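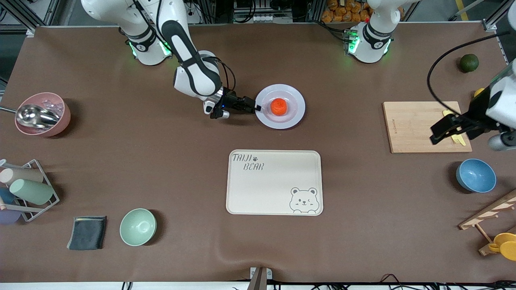
Fire safety at home and in the workshop: what I'd bother with and what I wouldn't

Every January, after the fires that follow Christmas, the shops fill up with things that promise to save your house. I have tried a good many of them in my own kitchen and in the shed at Mesmont, and most went in a drawer.

Smoke alarms
Buy plain ones and fit them on the ceiling of every landing. The Flirnivora alarm that talks to your phone cost me 58 euros and told me about toast at three in the morning, when there was no toast. Press the test button once a month. A green light only tells you the thing has power.

Fire blankets
Worth having, but look where yours hangs. Most people put it right above the hob, where you would have to reach through the flames to get it. Mine is by the door. For a pan of burning oil, turn off the heat if you can reach the knob safely, lay the blanket over and leave it alone. Don't lift a corner to check. Never use water. If it has spread past the pan, get out, shut the door and ring the fire brigade.

Oily rags
I took this for an old wives' tale until Gijs De Smet, who has the joinery in Gondville, showed me the black patch on his floor. Rags soaked in linseed oil can heat up by themselves in a heap. Spread them flat outdoors until they are stiff, or keep them under water in a metal tin with a lid.

Extension leads
A coiled reel gets hot under load, so unwind all of it. I don't trust the "heavy duty" label on anything. Read the rating on the plug end and add up what you're running from it. Heaters go straight into the wall.

Papers and insurance
Fireproof boxes are oversold. De Bruijn wanted 163 euros for one, and the small print covered paper only – no memory sticks, no photographs. I scan the policy and the receipts and leave a copy at my sister's. Go round the workshop filming the tools as well. I had guessed mine at 300 euros and the drill press alone was more than 200.

Spray cans that claim to put out "any fire"
I haven't found one I'd swap for a proper extinguisher. Check the date on the bottom before you pay.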